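Old Dell tower, swapping the processor – clean the socket or leave well alone?
Korno Forums > Desktops and Upgrades

solderpot_97
Posted January 8, 2026
Evening all. I've got an old Dell tower on its side on the bench with the cooler out, and I'm swapping the chip for one I bought from Witberg. It's the first time I've done one with the pins in the socket and I'm properly nervous. My last upgrade was years ago, when the pins were on the processor and you could straighten them with a bank card!
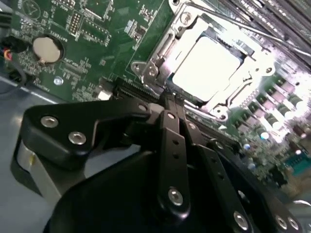 Anyway, the question. My brother-in-law reckons I should blow the socket out with canned air before the new chip goes in. I've got 3 cans in the cupboard, so it's no bother, but is it a good idea?

mossyfen
Leave it alone. If you can't see any muck in there, there's no muck in there. I've watched someone get the little straw far too close and it did not end well.

tapeandstring
Disagree with mossyfen, sorry. A short puff from well back is fine, and I do it every time. Paste crumbs get everywhere when you wipe the old chip in place. What does your case look like inside, solderpot? If it's full of fluff I'd do the whole thing first and the socket last.

solderpot_97
Not too fluffy. I've left the power supply and the drive cage where they are as they're not in my way.

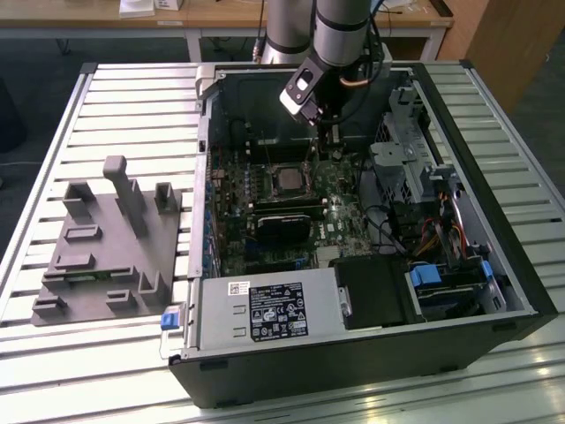

I did think about taking the expansion card out for a bit more elbow room but I can't be bothered unless someone tells me I must.

kettle_on
I'd have it out – two minutes' work and you won't catch your knuckles on it. Main thing with the chip is to hold it by the edges and lower it straight down. No sliding it about once it's touching. Look for the notches, and if it doesn't sit flat, lift it off and start again.

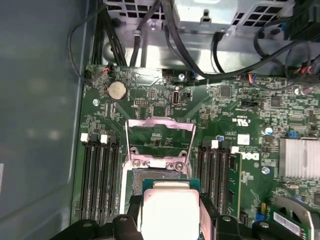

And put the lever down slowly. It'll feel stiffer than you'd like and there may be a horrible creak, but as long as the chip was flat it's fine. I nearly gave up on my first one at that point.

mossyfen
Agree on the creak. Still don't agree on the canned air.

tapeandstring
We'll be having this one again in March, I expect. What about memory, are you keeping the old sticks?

solderpot_97
No, new ones coming from Jalletti, so I'll do those last. Thanks everyone. Skipped the air in the end (sorry tape). 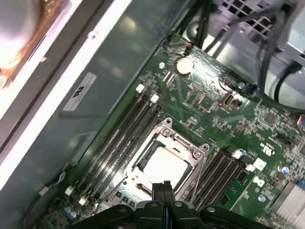 Chip in the socket, memory slots still empty

kettle_on
Nice. Pea of paste in the middle, then do the cooler screws up crosswise, a bit at a time.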